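Report on the Group Visit to the Bangera Open Day

Submitted for the unit Automation in the Home and Workplace
Date of submission: 30/06/2024

1. Purpose of the visit

The group attended the June open day at the Bangera centre in Kostarholm in order to observe how household robots are programmed and tested. Before the visit each member prepared written questions on safety, cost and training. The answers received have been organised under the headings below.

2. Program of the day

Visitors were welcomed in the main hall and given a short talk on the history of the centre. The group was then taken to the Galeck workshop, where arms are assembled and calibrated, and afterwards to the simulation room. The workshop tour ran over time and the planned session on warehouse carts was cancelled. Members who had chosen that topic were given printed notes instead.

3. The workshop

Staff demonstrated the calibration of a single arm. The arm was moved to a series of fixed points and its reported position was compared with a measured one. An arm that fails this check is returned to the bench and its joints are inspected one at a time. The group was permitted to move an unpowered arm by hand and found the shoulder joint much stiffer than the wrist.

Questions about cost were answered only in part. The centre stated that a replacement wrist unit is priced at $1750, but declined to give a figure for a complete arm.

4. The simulation room

The main demonstration concerned Somby, the centre's program for kitchen tasks. Tasks are rehearsed in a simulated kitchen before any machine is allowed to attempt them in a real one. The library held 3730 recorded attempts at the time of the visit, of which 2000 were set aside for training and the remainder kept for testing and review.

The presenter explained that a cooktop is a demanding place for a robot to work. Knobs are small and close together, and the handle of a pan may lie near the controls that the robot has to reach. The simulated kitchen shown to the group had a black glass cooktop with its knobs along the front edge and a brown frying pan on the right side.
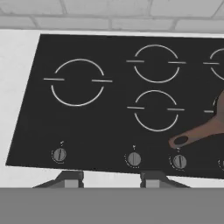

Hideaki Ogura remarked that a good result in simulation should be treated as permission to begin real trials and should never be reported as proof that the robot is ready. He added that friction was the hardest thing to copy, and that students often overlooked it when planning their own projects.

5. Discussion

The group had expected simulation to be used mainly to save money. The staff placed more weight on safety and on the ability to repeat a task under the same conditions — a point that two members have since adopted in their project plans.

The question of how many real trials should follow a successful simulated one was raised but not settled. It is recommended that next year's group send its questions to the centre in advance and allow a longer period for the simulation room.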